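About us

Welcome to the page of Gurkside. We are a small workshop and shop for table puzzles, building blocks and stick-and-block construction sets. We make them, we repair them, and on Saturday we open our doors so that people can sit down and build with us.

Who we are

Gurkside began in February, in the back room of a bicycle store on Sugden Street. At that time we had one long table, two shelves and a great amount of blocks that did not fit together very well. We were four persons, and all of us had another job during the day. In the evening we came together to cut, to sand and to try out. Many of the first pieces went into a box that we still keep, and when a new colleague begins with us we show this box first.

Today we are 11 people. Some of us have studied design, some have learned to work with wood or plastic, and two of us were school teachers before. Most of us did not grow up with English, and we ask your patience if a sentence on this page sounds a little unusual. Our instruction sheets are checked by a native speaker, so with them you are on the safe side.

What we make

Our oldest product is Woklow. Woklow is a set of cube blocks which you join to bigger shapes. You can make a simple bar, a stair, a corner or a tower. The set comes without a picture of the finished thing. Inside the lid you find only a drawing of the joints, and after this you are free. We have seen children build a sheep with it, and one customer sent us a very exact model of his kitchen.

Our second product is Wodau. It is a game for the steady hand. You have a small building of blocks on the table and a number of thin sticks in different colors. The players take turns to bring a stick into position, and the building should stay standing. It sounds easy. After the third stick it is mostly quiet at the table.

We also sell single pieces. This is important for us. When one stick is lost under the sofa, you should not need to buy a complete new set. Write to us which color and which length you miss, and we will put it in an envelope. In the past year we have sent out 2818 single pieces, and the most wanted color was red.

How we work

Each new idea starts at the trying table. We have a pale table top in the workshop where we leave the surface free of any pattern, so that the eye can rest and the pieces are easy to see. On it we put the blocks and the sticks, and we handle them for a long time before we decide anything. How does a stick feel when it is held near its end? Is the color clear enough against a dark block? Does the shine disturb? Such questions can take us a full afternoon.
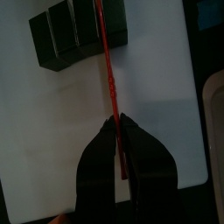

A red stick at the trying table, with black blocks behind it.

For the color we have had many discussions. In the beginning everything from us was in natural tones, because we found it elegant. Then an older customer told us that she could not see where the block ended and where the shadow started. She was right. Since then we look for strong contrast, such as red with black, or yellow with dark blue. We have also learned that a thin stick should have a color which you find again quickly when it rolls away.

The seams between the blocks are another subject on which we can speak too long. A seam must be visible, otherwise the builder does not understand the form. But it must not be so wide that dust and crumbs go in. We have tried 3 different widths for Woklow and we have stayed with the middle one.

For the thin sticks we pay attention to the ends. A sharp end is not pleasant for the fingers, and a very round end slips. Every stick is looked at before it goes in the box. If it is bent, we keep it apart. The bent ones are given to an art class in the neighborhood, where they are very welcome.

The open Saturday

Every Saturday from ten in the morning until two in the afternoon the workshop is open for visitors. You do not need to register and it costs nothing. There is a low table for the small children and a normal one for all others. Please do not bring drinks to the building tables. We have a corner with coffee, tea and apple juice, and there is a bench where you can drink it in peace.

Many visitors bring an old game from home that is missing some pieces, also from other makers. We can not promise that we will find a solution, but we like to have a look. Sometimes a stick or a block from our remainders has the right size by luck. For this we ask only a small amount in the tin beside the door.

If you come with a group of more than eight people, please write to us some days before, so we can prepare enough chairs.

For schools

We lend out boxes to schools and kindergartens in the region. One box is enough for one class and stays with you for 4 weeks. There is a counting sheet in the lid. We ask kindly that the pieces are counted together with the children before the box comes back. The teachers tell us that the children like this part very much, sometimes more than the building.

The thin sticks are not suitable for children under three years. For the youngest groups we have another box with big blocks only. Please say in your message how old the children are.

Repairs and returns

If something is broken, send us a short message with a photo. In most cases we replace the piece and you do not need to send the old one back. If you are not content with a set, you can return it within 30 days, also when the box is opened. Please put all the pieces in their bags, the sticks in the long one and the blocks in the square one.

How to find us

We are still in Sugden Street, now two doors further from the bicycle store, in the house with the green gate. The bus stops in front. For cars there are only few places, and on Saturday they are mostly taken before eleven, so we recommend the parking behind the library.

You can reach us by the contact form. We answer all messages ourselves, normally within two working days. In the weeks before the winter holidays it can be longer, and we ask for your understanding.

We are glad about every visit and every letter, and photos of your buildings are always welcome. The best ones we hang on the wall next to the coffee corner, if you permit it.

Your team from Gurkside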